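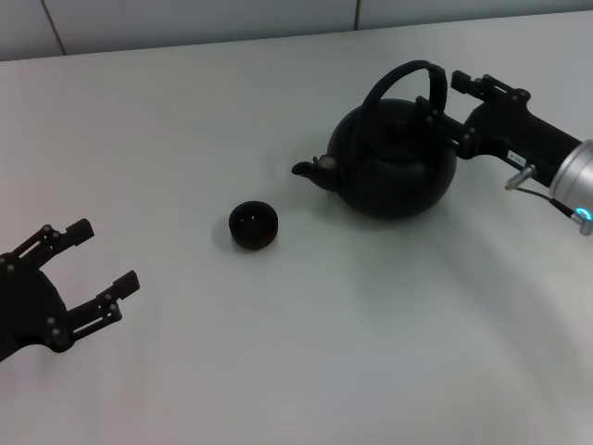 Black pot, black cup.

June, 6:40 am

Up before the alarm again. Knee stiff, rain on and off all night. Want to get this down before the bus because I never write at night anymore, I just say I will.

So. The allotment. Letter came from Cliltamstead and we got plot 14 after all – not 13, which was the one with the shed, which I had already furnished in my head. Fourteen has no shed. It has a water tap that drips and a whole lot of bindweed and a plum tree that may or may not be dead. Bit-na thinks dead. I scratched the bark with my thumbnail and it was green under there so I'm saying alive till proven otherwise.

Rent is 77 for the year. Paid it at the window, got a reciept on actual paper.

Casimiro came by to look, stood there with his hands in his pockets for ages, then said take the bindweed out by hand, don't dig it, you'll only chop it up and make more. He's probably right. He was right about the gutters. Two hours on my knees and I cleared a strip as wide as a door. White roots everywhere, like old string. Filled two sacks. Back hurts in a place I didn't know I had.

Things to get: gloves (mine have a hole at the thumb), twine, a fork from Chávez if they still have the short ones, seed potatoes – too late for potatoes? Ask.

Bit-na wants beans and nothing but beans. I want squash. We did not argue exactly. She drew a plan on the back of the Brerker bill and the beans got three sides of it. I got a corner by the tap. Fine. Squash likes water.

Called Mom after. She went on about Grandpa's rows in Sastitz, how he used to go out in his slippers before anyone was up and come back with his cuffs soaked and a pocket full of peas. I'd forgotten the peas. She said he never wrote one thing down, what he planted or when, and every year he'd be surprised by something coming up. I'd like a bit of that. Also I'd like labels.

Slept badly, dreamed the plum tree was in the kitchen.

Must call the dentist. Must return the library books, the one about soil is way overdue and I only read the part on worms.

Tea first. No breakfast, no time, will grab a roll at the station.

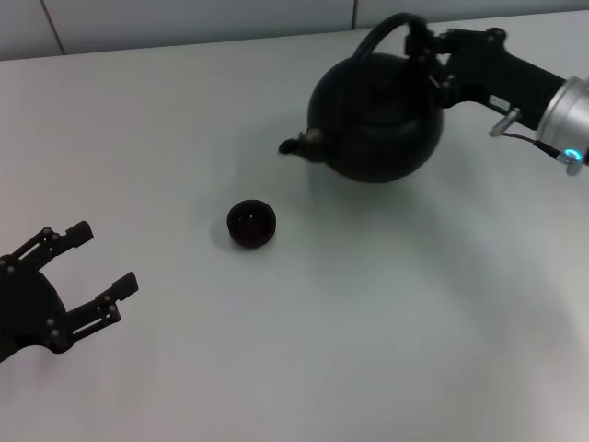
Later, 9:15 pm

Home. Rained hard at four so no plot today. Chávez had one short fork left, handle a bit rough, took it anyway. Forgot the gloves. Forgot the twine. Dentist can't see me until the end of the month.

Bit-na called, she walked past on her way home and says there's a leaf on the plum. One leaf. She still wants it out for the beans. Going over early tomorow to see it for myself.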